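Tabletop clearance rules (robot arms)

Tabletop clearance rules are the house rules a lab or shop follows for how close a robot arm may come to the table, the dishes and anything else it isn't supposed to hit. I've spent years on the small-arm side of things, mostly pick-and-place with food and kitchen items, so that's the corner of it I'll cover on this page (big factory arms behind fences have their own entries, and better ones).

Background

The rules grew out of habit before anybody wrote them down. When I started at Lonitz, each operator kept a private idea of what "low enough" meant, and you could tell who had set up a job by how many plates had chips in the rim! The first written set I ever used was the Irinis sheet, two pages long, which came around one May and got photocopied until it was gray. Ayala later took the sheet and turned it into a checklist, and most of the wording below comes from that version.

The hover point

The heart of it is the hover point. Before the fingers go down to an object, the arm has to stop above it, fingers open, and hold still long enough for the position to be checked. I like to write the hover point into the program as its own named step, because then you can change it without digging through everything else. Our sheet puts it at 61 millimeters over the highest thing in reach, and that includes the rim of the dish, which people forget all the time. A rim is the first thing a fingertip will find if your numbers are off.

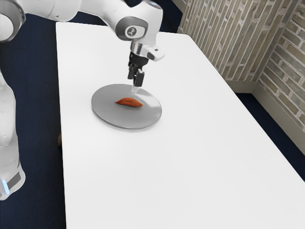 Gripper over a plate with a single food item, in simulation.

Going down is a separate move with its own speed limit. Ours is 59 millimeters per second, slow enough that I sometimes go get coffee in my head while it happens. You approach straight down if the dish has a raised edge, and you come back up the same way before any sideways travel. No shortcuts across the plate, please.

Running it in simulation first

Most shops now want a new pick tried in simulation before it goes near a real arm. The Vedetti rule asks for 1,000 simulated runs with no rim contact, with the object moved and turned a little between runs. I thought that was way too many when I first read it, and then a job of mine passed the first few hundred and clipped the dish after that, so I stopped complaining. (That job needed 1,669 runs in the end, counting the ones I threw out.)

A few things I'd keep in the simulated setup:

The table at its real height, even when it's a plain white slab with nothing interesting about it.
The dish with its rim modeled. A flat disc will pass everything and teach you nothing.
The food at an angle it could really land in. Long tapered pieces are touchy, and gripping across the fat middle usually goes better than grabbing near a point.
The same fingertips you plan to use, with the same length.

Open disagreements

People still argue over whether contact with the dish should count as a failure if the food gets picked up anyway. Lonitz says yes, every time. Irinis allows a light touch as long as the dish doesn't move, and I go back and forth on it. For soft food I lean toward allowing it; for anything brittle I don't.

There's also the matter of who may change the hover point. The Ayala checklist says any trained operator can raise it, but lowering it takes a second person and a fresh set of simulated runs. I've worked under looser rules and I prefer this one, even on a Friday afternoon when I'd love to skip it.

See also: Approach speed; Fingertip wear; Rim contact; Simulated trials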